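Flullport Reviews: read me first

Hello! What you've got in this folder is my pile of film reviews, typed up from the notebooks I kept while going to the Flullport picture house, plus a lot of late-night telly viewing. There are 300 reviews in all, one per line in reviews.csv, and I've tidied them up enough that somebody other than me can use them.

What's in each row

title – as it appeared on the poster, so a few foreign films are under their English names
seen_at – cinema, telly or disc
stars – out of five, halves allowed (I was stingy in the early notebooks, sorry)
synopsis – a line or two, spoilers kept out where I could manage it
review – my actual opinion, usually 40 to 90 words
rewatch – yes, no or blank

Blank means I hadn't made up my mind, so please don't turn the blanks into noes. I did that myself once with a careless find and replace and had to go back through the notebooks to fix it!

What's not in here

No cast lists. I started adding them and got bored. No shorts either, apart from the 3 that played before the main feature at the Wonov all-nighter, which I liked better than the feature. Anything I walked out of is in walkouts.txt with a grumpy sentence each, and those don't have stars.

Known problems

The thrillers are over-represented, roughly a third of the lot. Peren, the little script I use to clean up the text, eats accents, so some titles look odd. Both entries for Sitthichai are meant to be there: I saw it on a Wednesday with a splitting headache and gave it two stars, then again in October and gave it four. I still think the middle drags, but the last reel is lovely and the music stayed with me for days.

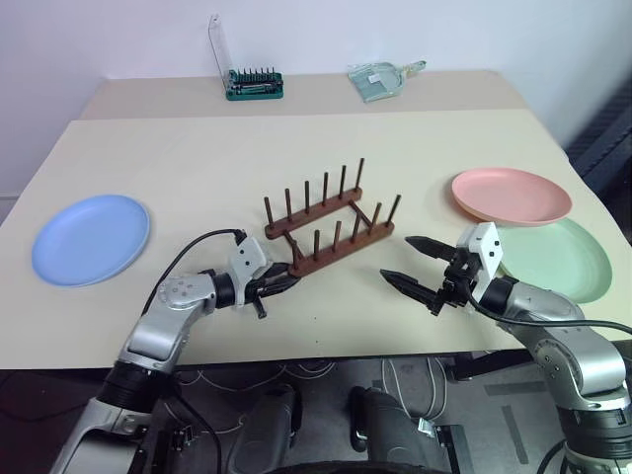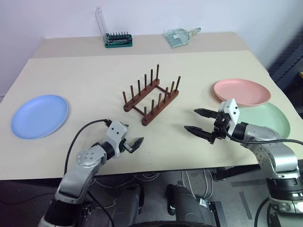 Plates and a wooden dish rack on the table.

If you're sorting by stars, do look at seen_at as well. I'm much kinder to things I watched on the sofa with a cup of tea than to anything I paid full price for, and it shows – the disc scores especially want taking with a pinch of salt.

Use the reviews for whatever you like, just keep this file with them. Corrections are welcome too, mainly spellings. I won't be changing any scores, however much you loved the one with the submarine.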